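Bedspread

A bedspread is a large decorative cloth laid over a made bed, covering the sheets, blankets and, in many homes, the pillows too. It is one of the most cheerful pieces of household fabric there is: it covers more surface than anything else in the bedroom apart from the floor, and it can change the whole mood of the place in under a minute. The word is used loosely in American English, and overlaps with coverlet, counterpane and throw.

Terms

A bedspread in the strict sense reaches the floor, or nearly so, on three sides. A coverlet is shorter and stops a little below the mattress. A comforter is thick and filled, and is meant to be slept under. Counterpane is an older word that survives mostly in novels and in the names of traditional patterns. Stores are not consistent about any of this, and a cloth sold as a bedspread in one may be a coverlet in the next.

Materials

Cotton is the old standard - heavy, washable and nearly impossible to wear out. Chenille has raised tufts and a lovely nubbly feel. Satin and satin-like fabrics have a smooth face that bounces light around, so the same print can look gray in the shade and almost white near a window. They slide, however, and a slippery spread on a slippery blanket will creep toward the foot of the bed overnight.

Floral patterns

Flowers are the great subject of the printed bedspread, and roses are the great favorite among flowers. A rose print gives the designer everything at once: big rounded shapes, strong color, and leaves to fill the gaps. Scrollwork and borders often run between the blooms and help to break up a large field of cloth. 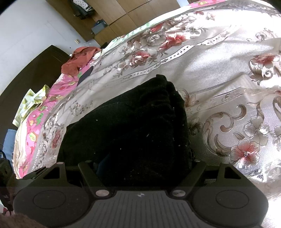
Rose-printed bedspread with scrollwork and dotted borders, a folded black fabric bundle on top and a bright pink floral sheet at the side.

Mixing one floral with another is a habit with many admirers. A pale spread over a vivid sheet is a classic pairing, as the sheet shows only as a strip of color at the edge. Purists prefer a plain sheet, but the mixed bed has a generosity that is hard to resist!

Size

The drop is the length of cloth hanging from the top of the mattress. A drop of 15 inches suits a coverlet on most beds, while a modern deep mattress may need more. Anyone who likes to tuck the spread under the pillows and fold it back over them should allow for extra length at the head. Measuring is best done with the blankets on.

Folding on the bed

A made bed is the best folding table in the house, and a smooth spread makes the job easier still. Dark towels and knits show every speck of pale lint, so they are worth shaking out before they are folded. Satin-like cloth wrinkles gently under a pile of laundry, but a sweep of the hand takes out most of the creases.

Care

Cotton spreads can usually be machine washed, though a large one needs room to move and may do better in a laundromat machine. Shiny fabrics call for cool water, a mild detergent and a low iron on the reverse side. Strong reds should be washed alone the first time. Drying on a line in July is a pleasure, preferably with the printed side turned away from the sun.

See also

Coverlet
Quilt
Bed sheet
Chenille fabric

Last revised December 14, 2021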